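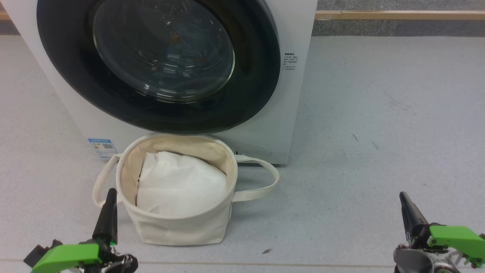 Cream canvas basket with white fabric inside, between the two open grippers.

Comparing gripper fingers on a front-loader

Laundry is a fair test for fingers: soft load, hard door, little room. Notes from trying Nulside and Flusar finger sets on a two-arm setup.

Set the basket directly in front of the machine, with the rim below the door ring. Lay the handles outward on the floor. A tapered tip gets under a flat loop more easily than a blunt one.

Start at 15 N of grip force. At 80 N a towel holds well, but a thin shirt keeps the crease. Nulside fingers slip less on cotton – Flusar fingers let go more cleanly.

Run the same load with both sets before changing anything in the controller. We use Prurent, and its log of 191 grasps was enough to show which set dropped more socks.

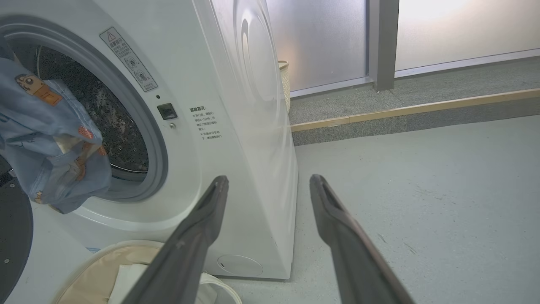

Wrist camera view: light blue printed garment over the lower rim of the gasket.

For clothes hanging out of the drum, grip the loose folds and stay off the gasket. Pull along the drum axis first, then down to the basket.

Keep the fingertips clear of the door latch. Set a no-go zone there and test it at low speed.

Frosted glass behind the machine can upset auto exposure. Lock the exposure on the drum, then check that white cloth still shows its folds.

Updated 22 February 2026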